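Last updated 2025-03-10

Packing bench and conveyor: inspection checklist
By Parvaneh Rahimi, Rindbridge site
0 comments | 2 shares

Bench
[x] Top wiped down, no tape residue.
[x] Near edge checked for chips. None found.
[ ] Height 859 mm at both ends. Left end not measured, shelf in the way. Arash Shirazi to redo.

Conveyor
[x] Belt tracking straight, no fraying.
[x] Emergency stop tested 2 times, stopped both times.
[ ] Walkway behind belt clear to 1070 mm. Endau pallet was over the line. Moved, but floor tape is worn and needs replacing.

Small cartons
[x] Cartons kept on the white bench top, never on the belt rail.
[x] Crushed corners set aside. Scuffs and light creases are acceptable.
[ ] Labels readable. Check the dark cartons again under the lamp.

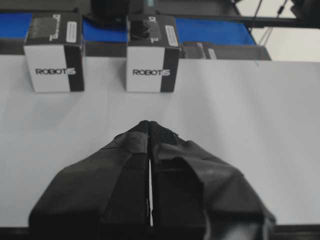
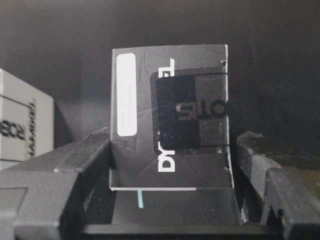

Small product boxes at the bench, DYNAMIXEL lettering on the dark one in the second photo. 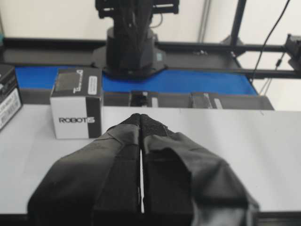 Page 2

Comments: Flonarico wants the stop test done weekly from now on. Replacement floor tape is on the Babaei order. Open items stay on this sheet until Arash initials them.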